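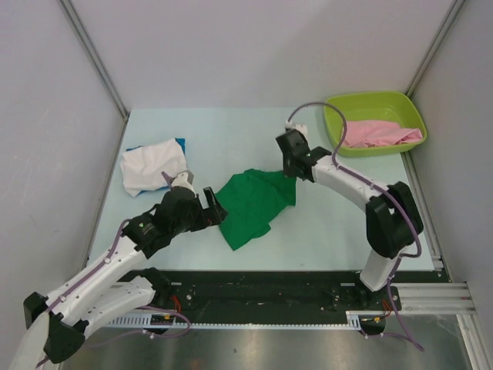
Slide 4: cloths and basin

Pause. Ask who washes at 60 out of habit. Most hands go up.

The Oltora leaflet says its cold cycle cuts the bill by 40 percent. Compared with what? I wrote to them and got the leaflet again.

Farzad Rashti's meter readings: 3,555 before, 3,735 after, 18 loads between. Good numbers, but one household – and he changed his detergent halfway through.

Don't say "proven." Say I'd want to see July as well.

Skip the Nendow slide if we're running late.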